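On Reading the Long Ones Twice

There is a particular kind of silence that falls when you tell a roomful of readers that you are going back to the beginning of a book of 1000 pages which you finished only in January. I have met it more than once, most recently at our reading circle in Sotstead, where Aranka Pap put down her tea and asked me, very kindly, whether I was feeling quite well.

I was, thank you, and I am. The book was The Salt Winter by Zsófia Szűcs, and I would like to make a case for it, and for the whole unfashionable family of enormous end-of-the-world novels it belongs to. People are rather sniffy about them these days. They want their ruined cities in 129 pages, with wide margins and hardly any names, and I have enjoyed plenty of those myself, usually on a train. But I do think something gets lost when the catastrophe is over before you have learned who lives next door.

Szűcs takes her time. We spend the first 30 chapters in the river town of Brendoritz before so much as a cloud goes the wrong colour, and I will admit that on first reading I grumbled through a good many of them. There is a whole chapter about a disputed fence! There is the baker, Bárány, and his endless letters to his sister. Then the cold comes down, and the fence is burned for fuel, and I found that I minded about it dreadfully, because I had been made to stand beside it for so long.
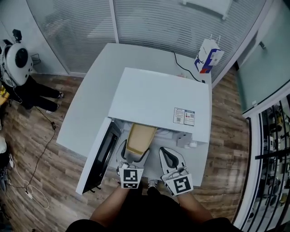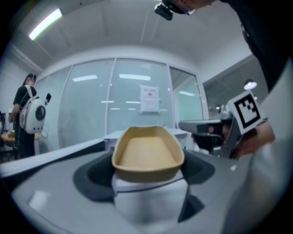
Page 2

The second time through, I noticed how much of the ending is already sitting in those slow early pages, waiting quite patiently. Bárány's letters, which I had skimmed (I am sorry to say), hold very nearly everything you need to know about why he stays behind when the others cross the ice. You don't see it until you know what he will do, and then it is on every page and you wonder how you missed it.

I won't pretend the book has no faults. The preacher is a stock figure and gets far too many speeches, and the dream passages could go without anybody missing them. The Josar paperback, which is the one I own, is set in type so small that I had to move my chair to the window by four in the afternoon. But a novel of this size can carry a few dull rooms, in the way that a big old house can, and you simply walk through them to get to the kitchen.

Aranka has now borrowed my copy — under protest — and reports that she has got as far as the fence. She thinks it goes on a bit. I have asked her to keep going until the snow, and to ring me when she gets there.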